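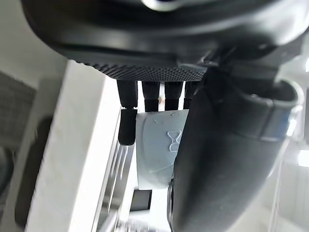
How Does a Hand Hold Things?

Clarow Kids — Explainers
Updated 09/03/2026
Reading age: 9 and up

Pick up a pencil. Now put it down and pick up a full water bottle. You used the same hand both times, but your hand made two very different shapes. With the pencil, the tips of your thumb and a finger or two did most of the work. With the bottle, your fingers wrapped around one side and your thumb came around the other.

You don't have to plan any of this. Your hand starts getting into the right shape while it is still moving toward the thing you want. This page is about the parts of a hand and the different ways they work together to hold on.

The palm

The palm is the wide, flat part in the middle. Four fingers start along its top edge, and the thumb starts lower down on one side. There are five long bones inside your palm, one leading to each finger and one leading to the thumb. You can feel them if you press on the back of your hand.

A palm is not stiff like a plate. Hold your hand out flat and then bring your thumb and little finger toward each other. The middle of your palm sinks in and makes a cup. People use this shape to scoop up water or carry a handful of popcorn.

The fingers

Each finger has three bones and bends in three places. The biggest bend is at the knuckle, where the finger meets the palm. There is one more bend in the middle and a small one close to the tip.

Fingers are different lengths. Hold your hand out straight and the middle finger sticks out the farthest. Now curl your fingers in around a tennis ball. The tips land in a curve that fits the ball quite well.

Your fingers can also spread apart. Try it with your hand flat on a table, then try it with your hand closed in a fist. With a fist, the fingers will hardly move sideways. The joints at the knuckles are tighter when they are bent, and that helps keep your grip from slipping open.

The thumb

The thumb has just two bones of its own, so it has one bend fewer than the fingers. It is shorter than most of them, and thicker. What makes it special is the joint at the bottom, down near the wrist.

That joint is called a saddle joint. Two bones meet there, and each one is curved like the seat on a horse. The thumb can rock forward and back, and it can rock side to side. Put those moves together and the thumb can swing in a circle and cross over the palm.

Because of this, the pad of your thumb can press against the pad of any finger. Scientists have a word for a thumb like that. They call it opposable, and you say it like this: uh-POZE-uh-bul.

Where are the muscles?

Wiggle your fingers and look at your arm, between the wrist and the elbow. You should see something moving under the skin. Many of the muscles that bend and straighten your fingers are up there.

Muscles in your arm are joined to the finger bones by tendons. Tendons are strong cords that run through the wrist. When a muscle gets shorter, it pulls on its tendon, and the tendon pulls on the bone. A puppet on strings works in much the same way.

There are no muscles inside the fingers that bend them. If there were, your fingers would be a lot fatter! The hand does have some small muscles in the palm. The soft bump at the bottom of your thumb is made of several of them.

Skin that grips

The skin on the inside of your hand is different from the skin on the back. It is thicker, it has no hair, and it doesn't slide around as much when you pinch it. It is also covered with tiny ridges. On your fingertips, these ridges make the swirls and loops we call fingerprints.

Ridges help skin hold on to things, and they help you feel whether something is rough or smooth. Your fingertips are packed with nerve endings. When a glass begins to slip, the nerves notice a very small movement and send a message. Your hand squeezes harder before you have had time to think about it.

Under the skin of each fingertip is a soft pad. When you press on something, the pad squashes a little and spreads out. More skin touches the object that way, and more skin touching means a better hold.

Ways to hold

People who study hands have given names to different kinds of grip. Here are the ones you probably use every day.

Power grip. All the fingers wrap around something and the thumb locks over the top or comes in from the other side. You use it on a hammer, a bike handle or a baseball bat. It is the strongest grip.

Pinch grip. The tip of the thumb meets the tip of one finger. It is good for beads, buttons and grains of rice. It isn't very strong, but it is careful.

Three-point grip. The thumb and two fingers meet around something. Lots of people hold a pencil or a piece of chalk this way.

Key grip. The thumb presses down on the side of the first finger. Try turning a key in a door, or holding out a ticket, and you will find your hand doing it.

Hook grip. The fingers curl and the thumb hardly helps. You use it to carry a heavy shopping bag or to hang from a bar on the playground.

Flat hold. The palm faces up and the thing just sits on it. A waiter's tray is held like this. So is a slice of apple when you feed a pony — keep your fingers flat and together for that one.

Often you change from one grip to another without noticing. Think about opening a jar. You start with a power grip to get the lid moving, and you finish by spinning it with your fingertips.

Try it: a day without thumbs

You need a roll of soft tape, such as paper tape or masking tape. Ask a grown-up to help, and don't wrap it tightly.

1. Lay your thumb against the side of your palm.
2. Ask your helper to tape it there. Do the same with the other hand.
3. Try the jobs on the list below.
4. Write down which ones you could do and how you did them.
5. Take the tape off as soon as you are done, or sooner if it feels uncomfortable.

Jobs to try: put on a sock. Turn a page of a book. Write your name. Do up a button. Pick up a coin from a table. Peel a banana. Put the cap back on a marker.

Most people find the coin and the button hard. You may find that you use two hands for things that normally need one, or that you hold things between two fingers like a pair of scissors. Some people are born without thumbs or lose the use of a hand, and they work out very good ways of doing all of these jobs.

Try it: draw your grips

Trace around your hand on a big sheet of paper. Color the parts of the hand that touch a pencil when you hold it. Then use a second color for the parts that touch a mug handle, and a third for a ball. Some parts will end up with all three colors. Which part of your hand has none?

Questions from readers

Why do my fingers go wrinkly in the bath?
Your nerves make the tiny blood vessels under the skin get narrower, and the skin pulls in. Tests have shown that wrinkly fingers are better at picking up wet things.

Why does my ring finger move when I bend my little finger?
Those two fingers share some of their muscles and tendons, so it is hard to move one alone. Piano players practice for years to get better at it.

Does cracking your knuckles hurt them?
The pop comes from gas in the fluid around the joint. Studies haven't found that it causes arthritis, though it may annoy the person sitting next to you.

Words to know

Joint: a place where two bones meet.
Tendon: a tough cord that joins a muscle to a bone.
Opposable: able to press against the other fingers.
Nerve: a part of the body that carries messages to and from the brain.

Next in this series: How Do Feet Keep You Standing?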